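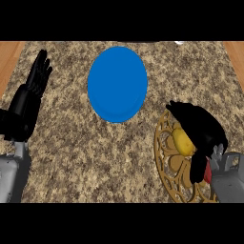
Offered a draw, then my clock ran out. Who gets what?

Posted by rookless_in_flellthorpe, 10 August 2026

Club league match last night, board 3. I had a rook and two pawns against a rook, and 2 minutes on the clock. I offered a draw, which was generous of me. My opponent said nothing, stared at the ceiling, and kept staring until my flag fell. He then claimed the win. Our captain says the offer was still standing so it should be half a point. Theirs laughed. We lost the match by that half point, so tempers are what you'd expect.

Setareh Kazemi
Did you make a move before you offered? You're meant to play your move, offer, then press the clock. If you offered while it was still your turn, your own time kept running and he was free to admire the ceiling for as long as he liked. He could also ask to see your move first. Until he says yes, there's no draw, and once the flag went and he claimed it, the offer was worth nothing. He had a rook left, so he's got enough to win on time. Sorry — it's a loss. Check whether your league has its own rule for quick finishes, though ours wouldn't have saved you.

pawnbroker475
Same thing happened to me in April and I got the half point, but the other lad was going for a bus.

Flulline
Rook and two pawns against rook and you offered a draw? I'd keep quiet about the clock and hope the captain never asks to see the position. Also, if you enter the result on Skedero, put it in as a loss now. Changing it later means emailing Hosseinzadeh, and he replies in full.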